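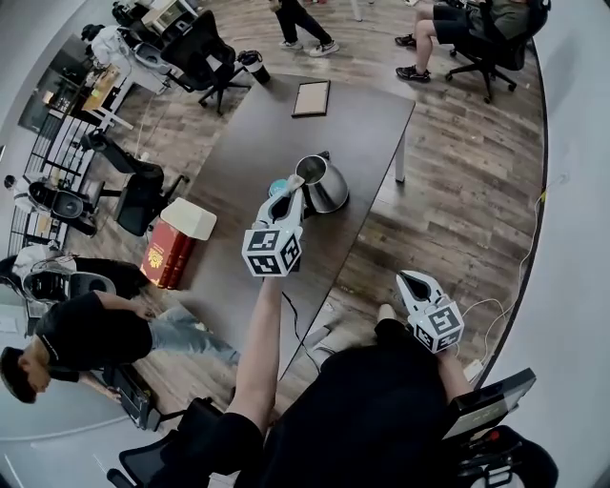 Long table with the steel kettle. Office chair and stacked red books at the left side.

Drulside Work Room: Table, Seating and Storage

This page covers the shared work room at Drulside. It lists the furniture and loose items in the room, with notes on sizes, placement and upkeep. The text was compiled by Hajnalka Juhász in March from the room inventory and from the fitting notes left by Grornach, the firm that supplied the shelving and the table. There is one picture for the room as a whole. The entries after it are arranged by item, and the short line under each heading is the gallery caption carried over from the printed binder.

Table
Dark brown top, gray metal legs.
The table is the main surface in the room and is used for sorting, repairs and tea. The top is wiped with a damp cloth and dried at once. Solvent cleaners leave a dull patch on this finish and are kept away from it. The leg bolts are tightened twice a year with a hex key, which hangs on a hook inside the door. If the table rocks, check the leveling feet before the bolts. The floor dips slightly toward the window wall, and most complaints of a loose leg have come down to a foot that needed half a turn.

Kettle
Brushed steel body, rounded base, black at the lid.
Inventory number 976. Descale with citric acid when a white ring shows inside, and rinse twice before the next use. The kettle may stand on the table between uses but should be clear of paper. It is emptied at the end of the day. Spare lid parts were ordered from Szilágyi and are stored with the fuses.

Flat framed piece
Dark border, beige center. Lying face up toward the far end of the table.
It is stored flat until a wall position is agreed. Do not stack anything on the center panel. When it is moved, lift by the two long sides of the border. The hanging hardware is in an envelope marked Aner, after the storage room it came from.

Red books
Gold lettering and an emblem on the cover. Stacked on the floor beside the table.
The set is to be shelved once the lower shelf has been cleared. Books of this weight should lie flat or stand fully upright, as leaning pulls the text block away from the spine. A white box lid tops the stack. The lid goes back to the packing supplies when the books are shelved.

Chairs
Black. The office chair at the table has a mesh back and a wheeled base.
Wheels pick up thread and hair, and are cleaned by pulling each caster straight out of its socket. The casters are a push fit and need no tool. Mesh is vacuumed with the brush head on low power. Chairs are pushed in toward the table when the room closes, and the strip of floor along the shelving is left open for the cart. A chair with a sinking seat should be tagged and reported on the room sheet. Do not attempt to open the gas lift.

Wire shelving
Black metal, set along one side of the room.
Shelf height is adjusted in steps by means of plastic sleeves on the posts. The sleeves are in two halves and must be seated on the same groove at all the posts, or the shelf will tilt under load. The Grornach sheet gives a limit of up to 11 kg for small boxes placed at the front edge. Heavier items go low and toward the posts. Small parts should be in closed containers, as they drop through the wire. The present contents are mixed and are due to be sorted on a Thursday, when the cart is free.

Black case
With handle. On the floor.
Cases are kept on the floor only while in use. The shelf position for this one is bay 7, second level. Check the catches before lifting by the handle.

Floor
Wood planks in mixed brown tones.
Sweep along the planks, then mop with a well-wrung head. Standing water gets into the joints and raises the edges. Felt pads are fitted under anything that is dragged, and the pads are replaced when they are thinner than a coin. Scratches near the table have been filled with wax stick in two shades, blended by eye. The darker shade is nearly used up and the supplier no longer lists it.

Notes on the binder
Captions follow the printed version, with spelling corrected. Measurements for the table and the shelving bays are on the plan sheet at the back of the binder and are not repeated on this page. Corrections go to Hajnalka Juhász, with the item name in the subject line.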